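Most robots you meet in films can already talk, fly and save the planet. Most robots you could meet in real life would have trouble with a bag of crisps. So somebody has to teach them, and one of the ways to do it comes in a box.

The box we're looking at is the Lenevura Starter Kit, made by a firm called Mivinham. It's sold to schools, clubs and labs, and to grown-ups with a spare table and very patient families. We borrowed one in June to see how it works, and whether you'd want one in your classroom.

## What's in the box?

- Two hand-held grippers, one for each hand
- Cables (more than you'd think, and they tangle if you so much as look at them)
- A small computer box that stores what you record
- 60 activity cards, each with a job to try
- A booklet of 50 pages, of which you need about four

A gripper is a tool that does the job of a hand, but with far fewer fingers. You've got five on each hand, counting the thumb. A gripper has two, and they can only come together or move apart. That's its whole range of talents. It will never play the piano.

## How do you teach with it?

You might think you'd need to type in lots of instructions. You could try. Start with "pick up the pouch" and you soon have to say where the pouch is, which way it's pointing, how hard to squeeze and when to stop. By then it's lunchtime.

With this kit you show it instead. You hold the grippers, you do the job yourself, and the kit records every move. Later, a computer looks for patterns in all those recordings and uses them to work out how a robot arm might do the same job.

The word for one complete go is a **demonstration**. One demonstration teaches a robot almost nothing. The booklet suggests 400 for a simple job, which is a lot of picking up and putting down. Your teacher may call this "building character".

## What do you practise on?

Shopping, mostly. The activity cards ask for things you'd find in a kitchen cupboard, and the awkward ones are the best. A wooden block is easy: it's the same shape whichever way you grab it, and it stays that shape. Food packets have other ideas.

Take a squashy pouch like this one, full of sesame and peanut paste. It bulges where the paste is and crinkles where it isn't. It's shiny too, and shiny things are hard for cameras, because a bright patch of light can hide the picture or the edge underneath. You know it's still the same pouch when the light moves. A computer has to learn that.

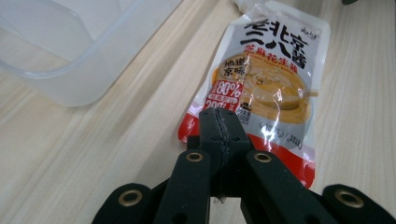 ## Why do it with grippers on?

Good question. Your own hands would be quicker. They'd also be cheating.

If you use your fingers, you'll do all sorts of clever things without noticing. You'll pinch a corner, roll the packet over with your thumb, or steady it with your little finger. A robot with two fingers can't copy any of that. Holding the gripper means you have to solve the puzzle the way the robot will have to solve it. You also find out very quickly how brilliant thumbs are.

Having two grippers lets you try trickier jobs. One can do the lifting while the other waits nearby, ready to help. Card 12 asks you to move a snack bag over a clear tray, and it's a sneaky one. The bag is light and crumply, so it changes shape when the jaws close on it. The tray is see-through, so a camera may have trouble spotting where its sides are. Whoever wrote Card 12 was not feeling kind.
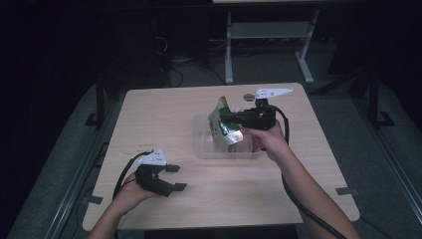

*Snack bag up, tray below, second gripper at the ready.*

## Is it any good?

We think so, with a few grumbles.

**The good bits.** You can start without writing any code. The cards go from very easy to properly fiddly, and you can make up your own. Getting a slippery packet to behave is oddly satisfying, even when you've done it 30 times already.

**The less good bits.** Your arms get tired. The cables get everywhere, so keep them away from feet. The kit doesn't come with a robot arm, either. You do all the teaching and then need something to teach. Mivinham will lend schools an arm through its Vekbridge scheme, but there's a waiting list.

**The price.** Hiring the kit costs £202 a term. That's a great many bags of crisps.

## Try it at home, no kit needed

Find two wooden spoons and hold one in each hand. Now try these:

1. Pick up a sock.
2. Pick up an empty crisp packet without crushing it.
3. Put the packet into a bowl.
4. Do it again with the packet facing the other way.

Ask someone to write down what you did each time, in enough detail for a person who has never seen a sock. Then swap places, and try not to argue about whose instructions were worse.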